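Chapter 7
Time, Place, and the School Day: How Schedules Shape Student Life

After reading this chapter, you should be able to:

Explain what sociologists mean by the temporal order of a school.
Distinguish between instructional time, transitional time, and discretionary time.
Describe how start times and bus routes affect students from different households unequally.
Discuss the research problems that arise when a school district changes its schedule.

Key terms: temporal order, bell schedule, block schedule, discretionary time, time cost, household clock, schedule reform

7.1 Introduction

At a secondary school in the Plindemano district, the first bell rings at 7:41 in the morning. A student who lives beside the campus can leave home a few minutes before that. A student who lives at the far end of the Arai bus route must be standing at the stop 90 minutes earlier. Both students are recorded as present when the bell rings, and both are expected to be ready to learn. On paper they attend the same school on the same schedule. The demands that the schedule makes on them are very different.

Sociologists of education have long studied what schools teach and how they sort students into groups and programs. They have given less attention to the clock. Yet the clock governs nearly everything that happens inside a school building. It decides when students may eat, how long they may talk with one another, when they may use the restroom without permission, and how much of a subject can be covered before the room must be emptied for the next class. A schedule is drawn up by a small number of people, usually during the summer, and is then obeyed by everyone for the better part of a year.

This chapter examines the school day as a social arrangement. Chapter 6 considered the physical layout of schools, including the placement of lockers, cafeterias, and counseling offices. The present chapter takes up the matching question of time. Students who have not read Chapter 6 can follow the discussion without difficulty, although Section 7.5 refers to the floor plans reproduced there.

7.2 The Temporal Order of the School

Every organization has a temporal order, meaning a shared set of expectations about when things happen, how long they last, and in what sequence. In a hospital, the temporal order is built on shifts. In a factory, it may be built on the speed of a production line. In most American secondary schools, it is built on the period.

The period is so familiar that it can be hard to see as a choice. It rests on several assumptions. The first is that all subjects need the same amount of time. A second is that learning can be stopped and started again without serious loss. The period also assumes that students, and not teachers, should move through the building. Each of these assumptions has been questioned, and schools exist that reject one or more of them.

For purposes of analysis, the hours between the first and last bell may be divided into three kinds.

Instructional time is time set aside for teaching. It is the only kind that most states regulate in detail, and it is the kind most often reported to parents and school boards.

Transitional time is time spent moving from one activity to another. It includes passing periods, the opening minutes of class while attendance is taken, and the closing minutes while materials are put away. Schools tend to underestimate it. Teachers in performing arts, laboratory science, and physical education lose a larger share of each period to transition than do their colleagues in other departments.

Discretionary time is time during which students may, within limits, decide what to do and whom to do it with. Lunch is the most important example. Study hall may or may not qualify, depending on how strictly it is supervised.

The boundaries between these categories are not fixed. A passing period of three minutes is transitional time and little more. A passing period twice as long begins to take on the character of discretionary time, and students quickly learn to use it for friendships, disputes, and the exchange of news. Administrators are aware of this, and the length of the passing period is argued over more often than an outsider might expect.

7.3 The Household Clock

A school schedule does not stand alone. It must be fitted to the schedules of the households that send children to it. The term household clock refers to the daily pattern of work, meals, sleep, chores, and care within a home. Where the household clock and the school clock agree, the fit goes unnoticed. Where they disagree, someone in the household must give something up, and that person is often the student.

Laundry, cooking, and the care of younger children are the tasks most commonly reported by secondary students who say that home duties affect their mornings. Such tasks are rarely visible to the school. A student who is late after dressing a younger sibling is entered in the attendance record under the same code as a student who overslept.
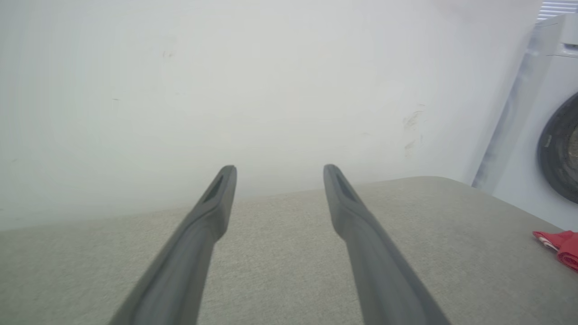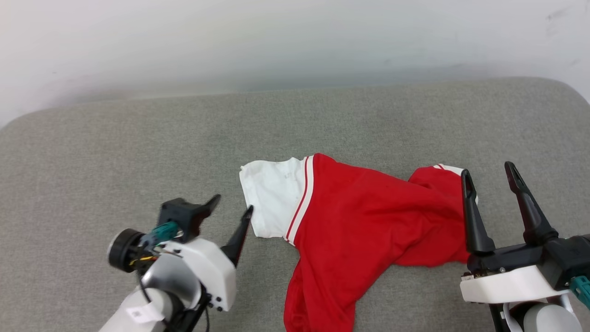
Household tasks also differ in how easily they can be moved to another hour. Researchers call a task elastic if it can be put off and inelastic if it cannot. Folding clothes is elastic. Meeting a kindergarten bus is inelastic. Two students may therefore report the same number of hours of work at home and yet face quite different difficulties in meeting a fixed bell. Surveys that ask only for total hours will miss this difference. For that reason, many recent studies have turned to time diaries, in which respondents record what they did and when they did it over the course of a full day.

Time diaries have limits of their own. They require patience, and the students with the least free time are the least likely to complete them. A study that depends on diaries may end up describing the lives of students who had time to keep one. Section 7.6 returns to this problem.

7.4 A Case for Study: The Drundier Schedule Change

The school district of Drundier operates two secondary schools of similar size. For many years both used a traditional schedule with a separate period for each subject every day. The district then moved one of them, Pellari High School, to a block schedule, in which classes are longer and meet on alternate days. The other school kept its existing schedule.

The stated purpose of the change was academic. Longer classes were expected to give science teachers time for complete laboratory exercises and to give English teachers time for both reading and discussion. The district's planning documents made almost no mention of social life.

The effects that students spoke of first, however, were social. Under the old schedule, a student at Pellari passed through the hallways many times a day and could expect to meet the same friends at the same corners. Under the block schedule, those meetings were reduced by half. Students who shared no classes on a given day might not see one another until the following afternoon. Lunch, which had been one meeting point among several, became the main one, and the question of who sat where grew in importance.

Teachers reported mixed results. Those in laboratory subjects were generally satisfied. Those in world languages were not, holding that beginning students needed daily practice. Mathematics teachers were divided. Several teachers observed that a student who missed one day of school now missed the equivalent of two classes in a subject, and that catching up had become harder -- particularly for students whose absences were tied to duties at home.

The case is useful because it shows that a schedule can be reformed for one purpose and judged by another. It also shows the value of a comparison school. Without it, an observer might have credited the block schedule with changes that were taking place across the whole district.

Consider the following as you read the remainder of the chapter. The district reported that 18 teachers at Pellari asked for a return to the earlier schedule after the first year. What more would you need to know before deciding what that figure means? Which departments, which levels of experience, and which kinds of classes might be overrepresented in it?

7.5 Time and Social Grouping

Friendship among adolescents depends in part on repeated contact. Students who meet often, in settings where talk is permitted, are more likely to become friends than students who do not. It follows that the schedule, by deciding who meets whom and how often, has some influence over the pattern of friendships in a school.

This influence should not be overstated. Students bring friendships with them from earlier grades, neighborhoods, teams, and places of worship, and they maintain them by telephone and online. Nevertheless, the schedule can strengthen some ties and weaken others. Where advanced courses are offered only once a day, the students enrolled in them tend to share the rest of their day as well. The limited number of remaining slots places them together in history, physical education, and lunch. Guidance staff refer to this as schedule lock. A grouping intended to affect a single subject thus extends across the day.

Schedule lock is most pronounced in small schools, where few courses are offered more than once. In large schools there are more combinations available, and two students in the same advanced course may have nothing else in common. Readers may wish to compare the floor plans in Chapter 6, in which the distance between departments adds a further limit on who is likely to meet.

7.6 Plan of the Chapter

The sections that follow take up these matters in greater detail. Section 7.7 reviews the history of the bell schedule and its spread through public secondary schools. Section 7.8 considers start times, including the competing claims of sleep, transportation, athletics, and after-school employment. Section 7.9 presents methods for measuring the time cost of attending school, with attention to the weaknesses of diaries, surveys, and attendance records. Section 7.10 examines how schedule reforms are proposed, debated, and adopted by local boards. The exercises at the end of the chapter make use of the Drundier materials, and instructors may assign them in any order.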